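The Thursday Bus

Imre Kerekes came back to Purnmont in April to sell his uncle's shop. The sign still said Meinecke, though the second half of it had faded to almost nothing. He had the key, a list of debts, and a room booked at the Hevum for two nights.

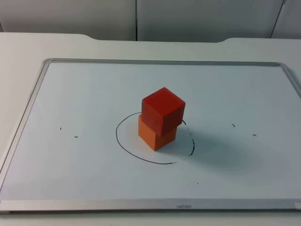
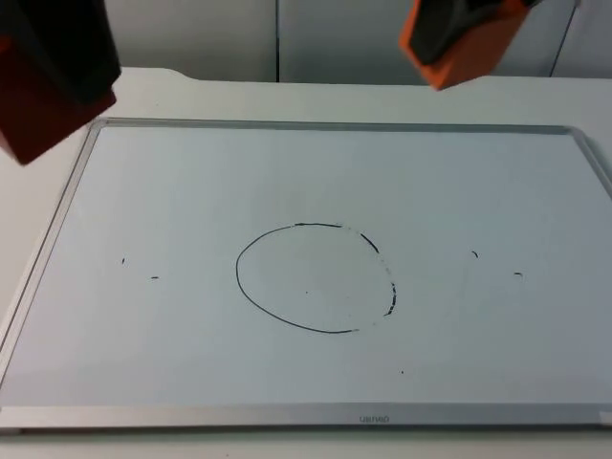
Hartmut Meinecke had repaired clocks for most of his life and had kept poor records of it. Imre spent the first morning reading receipts and the afternoon carrying boxes to the curb. By four o'clock he needed somewhere to work out the sums. All the shop had was the back of a calendar, so he used that. The debts came to 900. The clocks on the shelf might bring 275 if the man from Justodano was in a good mood.

He was not. He came the next day, wound three of the clocks, listened to them, and offered 74 for everything.

"Your uncle sold me one of these once," he said. "It ran fast."

"Did you bring it back?"

"No. I got used to being early."

Imre said he would think about it. When the man had gone he took down the smallest clock, a brown one with a chipped foot, and found a slip of paper folded under the key. It was in his uncle's writing. It said: for Imre, when he is ten, teach him the spring.

He had been ten the summer they moved away. He sat on the stool and opened the back of the clock. He did not know what any of it was for. He turned one small wheel with his thumbnail and another moved.

The bus left at six. He heard it go past the window and change gears at the hill. Then he looked for a screwdriver.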